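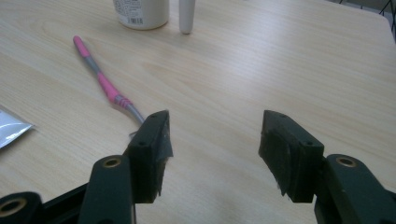 Vivek Srivastavaからは、旧番号の列を残してほしいという意見が来ている。合併前のワッペンを探す人は、今でも合併前の支部番号で検索するので、新しい番号だけにすると見つけられなくなる、という指摘だった。この版から old_no 列を復活させた。

Dresalberg ワッペン目録データ

概要

Dresalberg地区のスカウト支部が発行した布製ワッペン(フラップ、肩章、行事章)の目録です。収録は459件。1件が1種類のワッペンに対応し、同じ図柄でも縁糸の色が違えば別の件として扱います。収集家どうしの交換や、支部史を書くときの確認に使うことを想定しています。

もとになったのは、Huiling Longが交換会のたびに書きためていたカード式の目録です。カードの記載を表に打ち直し、現物か、現物の複写で確認できたものに印を付けました。カードにしか記載がなく、現物が見つかっていないものも削除せずに残してあります。

ファイル構成

patches.csv 目録本体
lodges.csv 支部の一覧。合併、改称、廃止の履歴を含む
events.csv 行事章に対応する行事の一覧
colors.txt 糸色の略号表
CHANGES.txt 変更履歴

文字コードはUTF-8、区切りはカンマ、改行はLFです。表計算ソフトで直接開くと、支部番号の先頭のゼロが消えることがあります。読み込むときに lodge_no と old_no を文字列に指定してください。

patches.csv の列

id 目録番号。欠番あり。削除した番号は再利用しない
lodge_no 発行時点の支部番号
old_no 合併前の支部番号。合併していない支部は空欄
type F(フラップ)、S(肩章)、E(行事章)、X(その他)
issue 支部内での発行順。不明なら空欄
border 縁糸の色。略号は colors.txt を参照
ground 地糸の色
motif 図柄の短い説明
fdl 所属章の記号の有無。1か0
qty 発行枚数。記録がある場合のみ
source C(カード)、P(現物)、K(複写)、N(支部の会報)
status 確認済みは1、未確認は0
note 備考

qty は支部の会報か注文記録に数字が載っているものだけを入れています。収集家の間で言われている枚数は、根拠が示されていない限り note に回しました。枚数が入っているのは185件です。

収録範囲

対象は、Dresalberg地区に属していた支部と、合併によって後から地区に入った支部です。Machala支部とRokden支部は、合併前の発行分もさかのぼって収録しています。Trundex支部は隣の地区へ移ったため、移籍後の発行分は入っていません。移籍の年に出た記念フラップは、注文の受付が移籍前、受け渡しが移籍後でした。どちらの地区に入れるかで意見が割れましたが、受付の時点を優先して収録しました(id 0312)。

個人が作った模造品と、支部の承認を得ずに作られた私製章は対象外です。ただし、承認の有無がはっきりしないものが60件あり、これらは type を X にして残してあります。

合併支部の扱い

合併した支部では、合併後の最初のフラップを issue の1とします。合併前の発行分は通し番号に含めません。MachalaとRokdenの合併記念章には、両方の旧支部の図柄を左右に並べたものと、新しい図柄のものとがあります。前者は合併前に図案が決まっていましたが、発行は合併後なので、新支部の発行分として扱いました。

周年記念の復刻フラップは、元の図柄とほとんど同じでも別の件にしています。見分け方がわかっている場合は note に書きました。縁の色、周年の数字の有無、裏打ちの種類が主な手がかりです。裏打ちだけが違うものは、増刷とみなして同じ件にまとめています。

既知の問題

糸色の判定が入力者によって揺れています。とくに金色と濃い黄色、紺と黒の区別は当てになりません。カードに書かれた色名をそのまま略号に直しただけのものが多く、退色した現物を見て書かれたカードもあるようです。

行事章のうち47件は、events.csv に対応する行事がありません。行事名が刺繍されておらず、年だけが入っているものが大半です。支部の会報が欠けている時期と重なっており、今のところ調べる手段がありません。

motif の書き方は統一されていません。「鷲」「ワシ」「わし」が混在しているので、検索するときは三通りとも試してください。次の版で片仮名にそろえる予定です。

Rokden支部の初期の肩章は、カードの発行順と会報の発行順が食い違っています。会報を優先しましたが、カードの順番も note に書いてあります。

訂正と追加の送り方

訂正は id と列名を書いて送ってください。新しいワッペンを追加する場合は、表と裏の両方の複写があると助かります。折り目や洗濯の跡があってもかまいません。縁の始末がわかるように、端まで入れてください。

受付は随時ですが、反映は毎年5月の交換会の前にまとめて行います。急ぎの訂正があれば、その旨を書き添えてください。売買の相場についての問い合わせには答えていません。

利用条件

目録のデータは、出典を記せば自由に使えます。書き換えたものを配布する場合は、書き換えたことがわかるようにしてください。ワッペンの図柄そのものの権利は各支部にあり、このデータの利用条件には含まれません。

変更履歴(抜粋)

今回の版
old_no 列を復活
Machala支部の増刷を2件から1件に統合
colors.txt に銀糸の略号 SLV を追加
id 0207 の縁糸を赤から茶に訂正

前の版
lodges.csv に改称の履歴を追加
重複していた行事章を整理
status 列の空欄を0に統一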